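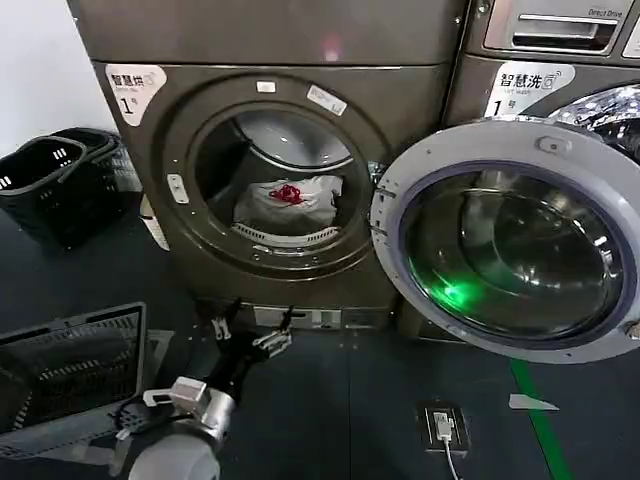
Dryer number one, washer number one and the new hand on the laundry roster.

The Long Wait for a Clean Pair of Socks

I have been promised a robot that does the washing since I was small enough to be put through the wringer myself. In the meantime I have been sold a robot that vacuums, a fridge that writes me notes and a doorbell with opinions. The socks remain my department.

So when Trokoline, a small outfit that builds arms and grippers, told me it had laundry in its sights, I caught a tram and then a bus to see how far along things were. Its engineers have settled on the coin laundry as a proving ground, and I can see the appeal. The machines are numbered. They don't move. No one has left a bike in front of them, usually.

What the engineers talk about over lunch is bags. A shirt can be folded 40 ways before it is a shirt again, but a soft plastic bag with washing in it has no proper shape at all. Pinch it at the top and the weight slides. Pinch it lower down and you may be holding half a bag and one sleeve of somebody's jumper. Then there is the drum, a shiny steel cave that throws light back at any camera peering in. The washer door, swung open, is a big glass bowl on a hinge, parked exactly where an elbow would like to go.

Trokoline's arm made 287 attempts at the unloading job last May, I was told, and the team keeps a spreadsheet of the failures with a column headed "sulked". A decent run takes up to 19 times as long as my mother would, by my own unkind estimate, though she has had more practice and swears more.

The competition is no closer to the clothesline. Stondoneck, which makes a folding cabinet the size of a wardrobe, wants $900 for the deposit alone and asks that you feed it each garment by the shoulders, at which point you have done the hard bit. Echevarría has dropped domestic work and gone into hotel linen, where everything is white, flat and rectangular. I'd do the same. Noltach still shows a video of a robot pairing socks. The socks are all identical.

On the shop floor it's a different story, mostly because the shop floor has been tidied to suit. Parts arrive facing the right way. Nothing is inside out. A home is a factory run by people who leave tissues in their pockets, and the tissue is a problem I raised at Trokoline with some feeling. It is on the list, they said. It is item 719.

I went home and hung out a load of towels — badly, in the dark, with two pegs each. The doorbell let me know I was in the yard.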